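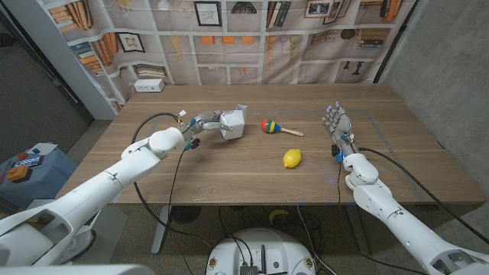 The lemon, the maraca and the white box, Wednesday, before lunch.

Wednesday. I told Remo at breakfast that I would finally make up my mind about whether these machines are ready to tidy a kitchen, and of course I came home tonight without having made up my mind at all.

The left hand had hold of the white box in its jointed fingers, and I was as pleased as if my own child had done it! The lemon and the maraca were still waiting on the table. A lemon sounds like nothing, but it rolls, and it has that silly pointed end, and a maraca is all head and no weight in the handle. My grandmother would have cleared the lot with one sweep of her apron and been back at the stove.

Gerardo thinks we'll see one putting away groceries at the Palumbo shop by next October. He wants 100 pickups without a person stepping in, and our best run so far is 19, so I said we should talk again when we get to 80. He laughed at me - kindly, he always does.

I don't think I'd trust it with my good glasses yet. Lemons, maybe, and folded towels if I stayed in the room. Must remember to call Rasa about Sunday, and buy bread.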